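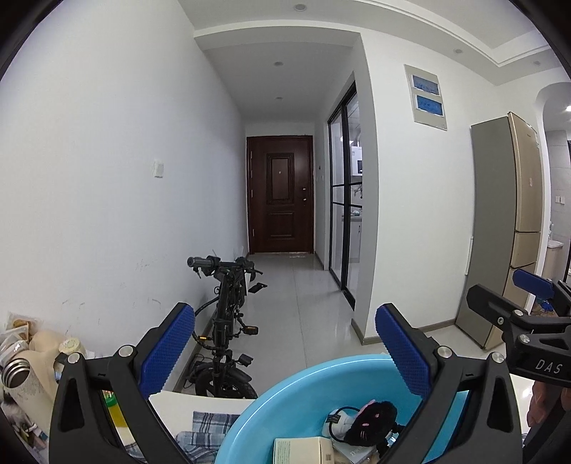 Stinon Home-School Message Book, Primary
Order code 2993
Box of 26

In stock. New print run, updated cover. Price depends on boxes and whether you want your own cover, so ask for a quote, form at the bottom or just ring.

What it is

A message book that goes home in the book bag every night and comes back every morning. Most mornings. Teacher writes a bit, parent or carer writes a bit, child can write or draw too, there's a space for that. Reading record down one side, messages down the other. One week to an opening, term time only, so you're not paying for blank August pages.

Made for Reception to Year 6. Nursery version is a separate book with bigger boxes and no reading record, see Nursery Daily. Secondary planner also separate, please don't order this one for Year 7, we get them back every September.

What's in the box

26 message books, all the same cover
560 initials stickers on sheets (seen it, read it, please reply)
Class list card for inside the cupboard door
One teacher copy with the notes pages at the back
Leaflet for families, English, can be photocopied
Order form for next year

Leaflet in other languages is on the downloads page. Polish, Turkish, Urdu, Portuguese, Arabic and Mandarin. Guoqing Peng checked the Mandarin one again this spring and it reads much better now, so if you printed the old one please bin it. Somali is being done. Ask if you need one that isn't listed, can't promise but we keep a list.

Inside the book

Page one, child's details. Name, class, who collects. We took the phone number line off, schools didn't want it going back and forth in a bag. If you do want it there is a sticker, free, say on the order.

Then family page. What we like to be called, best way to reach us, languages at home, anything you'd like the teacher to know. Coralie Tamihana wrote this one and it has hardly changed since the first printing. Parents fill it in, teacher signs to say it's been read. Do it in the first week if you can.

Weekly pages. Five days, two columns. Reading column has book title, pages, signed. Message column is lines only. Weekend strip along the bottom.

Half-term pages. A "how's it going" page for each half term, three short questions for home and three for school. Keep the answers short, it's not a report.

Back of the book. Common words list, number bonds, times tables, handwriting letters. Handwriting comes in plain or joined, joined is the default, so tick plain if you teach print first. People miss this. Please check before you send the order becuase we can't swap once covers are printed.

Covers and paper

Wipeable card cover, rounded corners, stapled through the fold. Spiral binding is available, costs more and takes longer. Paper takes pencil and biro fine. Felt tip goes through a bit. Cream paper option for the whole class or for single books, no extra charge on single books.

Stock covers: green, navy, red, yellow. Yellow shows the dirt.

Own cover: send your badge as a proper file, not a photo of the sign outside. You get a proof by email, one round of changes included. Kilian Rainer does the proofs and he will tell you if the badge is too small to print. School name, year, motto if it fits. We can also put your own pages in at the front, up to eight, things like uniform, term dates, attendence, who to talk to. Send them as text and we lay them out. If you lay them out yourself leave a wide margin on the fold side.

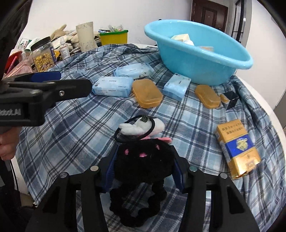

Black plush scrunchie with pink patches, checked tablecloth.

Sizes

A5 standard. Fits a normal book bag with the reading book in.
A4 for larger handwriting or for symbols. Works with most symbol sets, you print and stick. A4 is sold singly as well as by the box.

How schools use it

Varies a lot. Some write every day, some only when there's something to say. Both fine. What doesn't work so well is telling families it's daily and then stopping in October. Pick something you can keep up and put it on the leaflet.

Jarkudton Primary have had the books since the first run. Heather Kereama, Year 2 there: "We used to have slips of paper. I'd find them in coats in the summer. Now it's all in one place and I can look back to see what Dad said about the reading in April."

Skosavstead Infants use A4 in one class and A5 everywhere else. They look at the books during morning register and anything needing a proper answer gets a phone call the same day. Long messages go on the phone, short ones in the book. Sensible.

Saraç Saturday School orders the A5 with cream paper and its own front pages in two languages. Their pages are set side by side so grandparents and children can read the same opening together. We can do this for anyone, same price as ordinary front pages, just allow more time.

Not for

Safeguarding notes, medical plans, anything about another child. The book travels, bags get left on buses. There's a line about this inside the front cover and in the leaflet but please say it to staff as well.

Also not a behaviour chart. We get asked. There's a separate target card for that and it slips into the back pocket if you order the pocket.

Extras

Back pocket, clear, sticks inside the cover
Zip wallet, A5 or A4, clear front
Spare initials stickers, same sheets as in the box
Replacement single books, stock cover or yours (we print a few over and hold them till the end of the summer term)
Staff session pack, slides and a script, for the INSET day, free with any order

Zip wallets out of stock in A4. More on the way, no date. A5 fine.

Delivery

Stock covers: 10 working days from order, often quicker.
Own cover: depends on when you approve the proof. For September, approve before you break up. Really. Every year somebody approves it from the beach and the books come in week three.
We deliver to the school office in term time. If you want it in the holidays tell us who'll be in. Multi-site orders can be split, give us the number of boxes for each address on the form and a name at each one.

Returns

Unopened boxes of stock cover, yes, within the term you bought them. Own cover, no, unless we got it wrong. If we got it wrong ring straight away and keep the box.

Ordering

Purchase order by email is easiest. Card is fine for small orders. Put on the order:

School name and delivery address
Number of boxes
Size, A5 or A4
Cover colour or "own cover"
Plain or joined handwriting
White or cream paper
Which leaflet languages you'd like printed, if any
Name of the person who'll approve the proof

Mixed boxes not possible. If you have a class of 30 order one box plus four singles, cheaper than two boxes.

Samples

One free sample per school, A5, green cover. Show it to parents before you order if you get the chance, the gate at home time is as good as anywhere. Samples are from last year's run so the half-term pages have the old questions. New ones are on the downloads page.

Questions to Beverley Katene, schools desk, term time mornings are best. Leave a message with the school name and the code 2993 and she'll ring back.

Page updated 5/24/24

See also: Nursery Daily, Secondary Planner, Target Cards, Reading Record Only (slim)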